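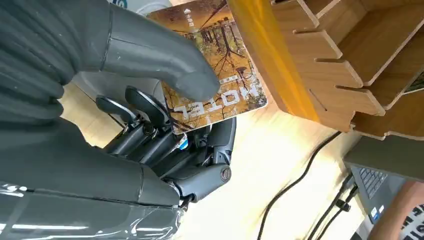
Postcards and small art cards are usually damaged in storage by three things: pressure on the corners, contact with the wrong plastic, and light. Handling adds surface marks, most of them from fingertips on the printed side. A rectangular card with a dense photographic print, such as an autumn forest in amber, ochre and brown, shows skin oil sooner than a pale line drawing does. Forest views have a second problem when sorted quickly. Thin trunks and bare branches read much the same either way up, and a card turned upside down can pass for a reflection in still water. Check the back for orientation before the card goes into a sleeve.

The method below is for ordinary household collections kept in a closet or on a shelf. It assumes no special equipment beyond sleeves, a soft pencil and a box with a lid.

Preparing the work surface

Clear a table and wipe it with a barely damp cloth. Let it dry completely. Lay down a sheet of plain white paper larger than the biggest card and replace it when it picks up dirt. Keep drinks on a different surface. Overhead light is sufficient for sorting; a desk lamp set low to one side is better for finding dents and scratches, which show as short shadows.

Wash and dry your hands. Hand cream should be avoided until the work is finished. Cotton gloves are not needed for modern cards and make it harder to pick up thin stock without bending it. Nitrile gloves are suitable for glossy photographic prints.

Handling

Hold a card by two opposite edges, or support it from underneath with an open hand. Pressing down on the printed face with a thumb leaves a mark on gloss coatings and, on soft uncoated board, can leave a shallow dent. To lift a card lying flat, slide a strip of stiff paper under one long edge and raise it from there. Do not pry at a corner with a fingernail.

Cleaning

Dust with a soft, dry brush, working from the center outward. A makeup brush that has never been used is adequate. For pencil marks or gray smudges on the back, use a white vinyl eraser with light strokes in one direction, then brush off the crumbs. Do not erase on the printed side. Do not use water, glass cleaner or alcohol wipes on either side. Old price stickers that resist a gentle pull should stay where they are; the residue is easier to live with than a torn surface.

Cards that smell musty should be aired before they are sleeved. Stand them on edge in an open box, in a dry room, out of direct sun. Keep them apart from the rest of the collection during this time. Any card with fuzzy growth on it goes into a sealed bag immediately and is dealt with outdoors.

Sleeves

Use polypropylene or polyester. Avoid PVC, which can be recognized by its strong smell and slightly tacky feel, and which may stick to ink over the years. The sleeve should be 2 mm larger than the card in each direction. A tighter fit catches the corners on the way in, and a looser one lets the card slide and wear along its edges.

Insert the card with the sleeve flat on the table. Squeeze the sides of the sleeve lightly so the mouth opens, and feed the short edge in first. If it catches, withdraw it and start again. Adhesive flaps should close onto the sleeve only. Where the adhesive strip is on the body and not the flap, turn the sleeve so the card never passes over it.

Boxes and dividers

Store sleeved cards upright, long edge down, in an acid-free box. A shoebox is acceptable for a few months. The Tullby lidded box used for the cards in this house holds up to 1,000 unsleeved, and noticeably fewer once sleeves are added. Leave enough slack to tip the row forward and read the one behind. If the box is only partly full, fill the gap with a block of folded acid-free card so the row does not slump. Cards that lean for a long time take on a curve.

Cut dividers 9 mm taller than the sleeves. Label them in pencil along the top edge. Sorting by place works well for travel cards, and sorting by sender works better for family mail. Landscapes with no caption can be filed by season. Renata Kwiatkowski files hers by the dominant color, which is quick to set up and slow to search.

Flattening a curved card

Place the card between two sheets of clean blotting paper, put a flat board on top and add a few heavy books. Leave it for a week, then check. Do not iron it. Glossy cards should have a sheet of silicone release paper against the printed side in place of the blotter.

Display

A card on show should be behind glass, on a wall that gets no direct sun, with a window mat to keep the print off the glass. Mounting corners made of paper hold it without adhesive. Rotate displayed cards every few months, and put a good copy up in place of any card with handwriting you want to keep; ballpoint and felt-tip fade faster than most printing inks.

Location

A shelf inside a closet on an interior wall is the best spot in most homes. Attics are too hot, basements too damp, and the cabinet over a radiator has both problems in turn. Keep the box off the floor. Open it in July and again in midwinter, and look for waviness, a musty smell or insect debris along the bottom.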